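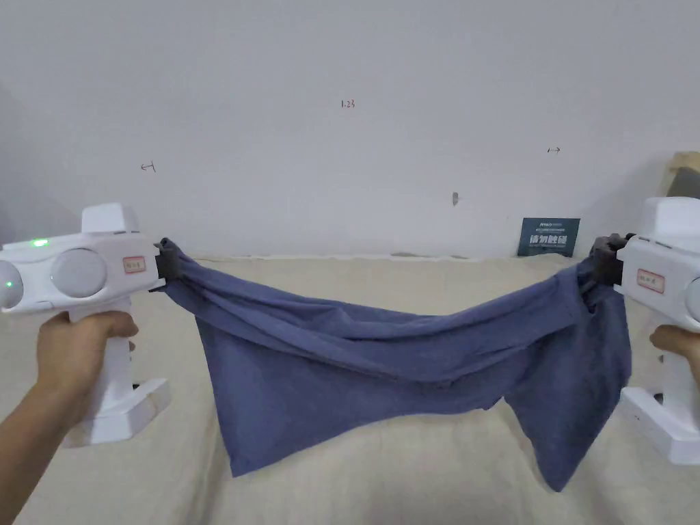
Blog > Music > Records I Won't Shut Up About

The new Terkudus record, finally

2018-06-14
14 comments

So it came! The new Terkudus album, Belitach, the one I've been boring everybody with since the first single went up in May. The mail carrier left it leaning against the door and I had it on the turntable before I'd taken my shoes off. I have now played it all the way through more times than I want to admit, and I've played side 3 more than the other sides put together.

Quick background if you're new here. Terkudus are a duo: Mireille Nseir sings and plays pretty much anything with keys, and Gizella Barta plays drums and does the strange low backing vocals that everyone assumes are a pitched-down sample. They put out two albums of very loud, very fast songs and then went quiet for so long that I figured they were done. I'd made my peace with it. I'd even sold my tour shirt (I regret this daily).

Then Mirkex, the tiny label that put out their first seven-inch, posted a single line saying there was a double album on the way and that the first pressing would be 500 copies. I have never typed a card number so fast in my life. Mine is number 255, written in silver pen on the inside of the sleeve, and yes, I did look at it for a while before I looked at anything else.

OK, the music. It's slow! I wasn't ready for how slow it is. The opener, "Katona," goes almost four minutes before there's a drum on it, just Nseir and an organ that sounds like it's being played in the next room with the door shut. First time through I kept turning it up, thinking something was wrong with my speakers. Then Barta comes in with one huge floor tom hit and I jumped so hard I scared the cat. It's a mean trick and I love it.

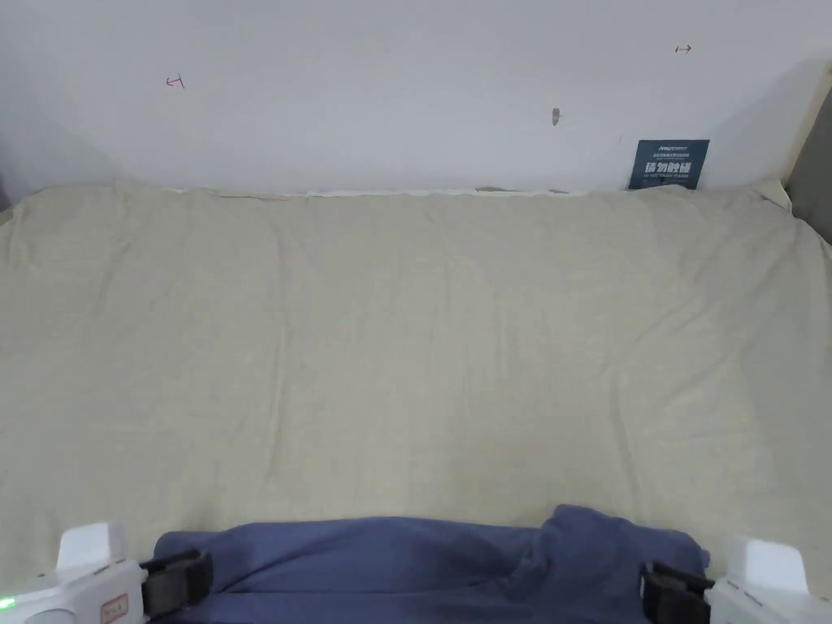
Beige sheet, wrinkles and all.

The second song is the single, and you've heard it, so I'll skip it except to say that the album mix is better. The vocal is drier and closer and you can hear her breathe in before the last chorus. There's also an extra verse that got chopped for the video. It's the best verse on the thing! Why would you cut that?

I have seen people complaining that the first half drags, and I get it, kind of. Side 2 has a nine-minute piece that's mostly a tape loop and somebody reading out street names, and if you come to this band for the shouting then you are going to be checking your phone. But stick with it, or put it on late when you're doing something else with your hands. I was chopping onions the second time through and it snuck right up on me. There's a tiny melody buried under the loop that turns into the main riff on the next song, and once you've caught it you can't un-hear it.

And then side 3. Oh man.

It starts with "2038," which is a song about running into your old band at a reunion show twenty years from now and being the only one who still remembers the words. It's funny, it has a real joke in the second verse, and then it stops being funny somewhere in the bridge and I had to sit down on the rug. Nseir has never written lyrics like this. On the first two records she was mostly hollering slogans (great slogans, I could recite them all) and on this one she sounds like someone telling you a story on a long car ride. She's forgiving of everybody in it, too, including the bass player who quit, if that's who the third verse is about, and I really think it is. 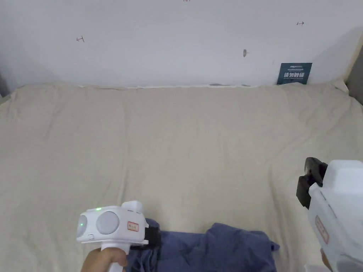 After that you get two short ones that run straight into each other, and they're the closest thing to the old Terkudus. Barta just goes off. I don't know how she's getting that snare sound, which is like somebody slapping a phone book on a kitchen counter, but I want it on every record from now on. My brother, who drums, made me play the same eight bars over and over and then went very quiet and left. He texted me that night asking if I thought it was two snares. I have no idea, but if anybody reading this knows, please leave a comment and put him out of his misery.

A couple of gripes so you know I haven't lost my mind completely. The lyric sheet is printed in pale yellow on cream, and I had to hold it up to a lamp to read any of it. The gap between the last two songs on side 4 is way too short; the big ballad needs a second to settle and instead a drum machine comes clattering in on top of it. And the download code didn't work for me until I figured out that what looked like a zero was the letter O. Try that before you write to the label. They were super nice about it when I did.

Packaging otherwise is lovely. Heavy gatefold, matte finish, and a fold-out with photos from the sessions where they both look exhausted and happy. In one of them Barta is asleep under the piano. I want to frame it.
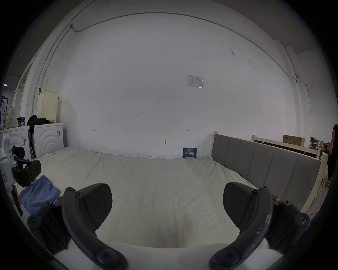 As for touring, the label's page only says "some dates in the fall," with no cities. I'm hoping for somewhere I can get to by train. I saw them exactly one time, on the second album, in a room with a ceiling so low that Nseir kept whacking it with the mic stand, and my ears rang until the following evening. I can't picture how these new songs would work in a place like that. Would people sit down? Would they do the street names?? I would pay good money to hear a crowd try to stay quiet through the start of "Katona" while knowing what's coming.

If you missed the vinyl, the whole album is up to stream, and Mirkex says a second pressing is happening on plain black without the numbering. Get that one, it'll sound the same. Play it in order the first time, please, and if you only have a few minutes then go straight to "2038" and come back here and tell me who you think the third verse is about. I've got it on again right now and the cat has already left the room ahead of the floor tom.

14 comments | 37 shares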